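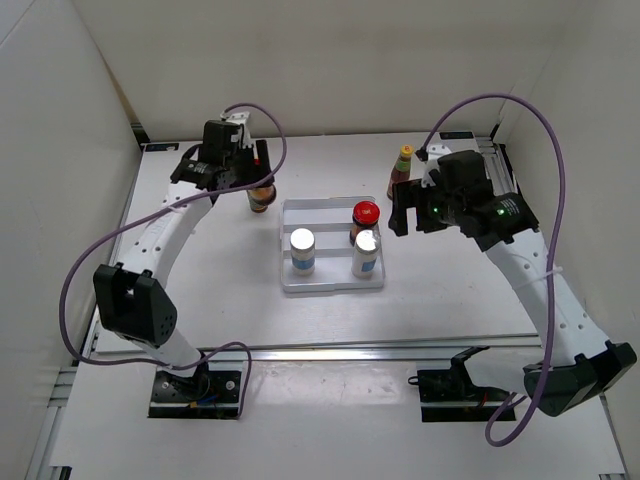

**Vostus tabletop cell – evaluation under the Brolach small equipment fund, progress to June 2019**

The Vostus kit was delivered in February and has been under review at the Lurel bench since then. It is sold as two arms with grippers, base plates and control software; the enclosure is an optional extra, which we took. The current task is moving pantry containers into and out of a divided tray. The set mixes easy shapes with awkward ones: white cylindrical jars, a dark jar with a red lid, and a slender sauce bottle with a yellow cap. Tall bottles are the harder class, as a small error at the neck tips them.

Work completed in this period:

- Both arms calibrated to the table surface.
- 1,072 transfers logged, against a plan of 1,000.
- Operator notes rewritten. The vendor manual omits the restart sequence.
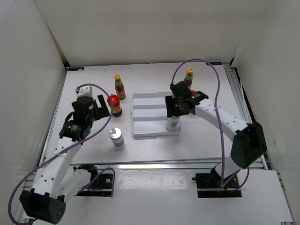
Two-arm operation was enabled after the single-arm runs were finished. The software lets each arm hold its own target, and we have kept the handover function off for now. Wider spacing on the table gives the arms room: one gripper can be at a small bottle in the corner of the tray while the other stays open near the red-lidded jar. Cable routing is less satisfactory. The purple leads arch high over the grippers, and we have asked Vostus for a shorter set.

Service response has been acceptable. One gripper was exchanged under warranty by Koech, the regional agent. Support hours used stand at 90 of the 125 included in the contract – enough for the remaining work if no further hardware is replaced.

Open items are the shorter leads, a trial of the handover function, and a quotation for spare fingers. Yuxi Hou will send the transfer log and the cost sheet separately. No change to the budget is requested.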